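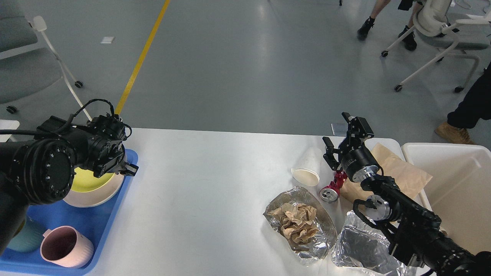
Chapter 4
Agnosticism and the Limits of Knowledge

Many people use the word "agnostic" to mean a person who has not yet made up his or her mind about religion. Philosophers use it more strictly. In this book, an agnostic is someone who holds that the existence of a god is not known, or cannot be known.

This chapter has 2 parts. The first sets out the difference between belief and knowledge — a difference that students often overlook. The second looks at the claim that some questions lie beyond all evidence, and follows the exchange between Merle Harawira and Murray Costigan on whether such a claim can itself be tested.

Key terms: agnosticism, belief, evidence, knowledge claim

4.1 Belief and Knowledge

To believe a statement is to accept it as true. To know it requires something more.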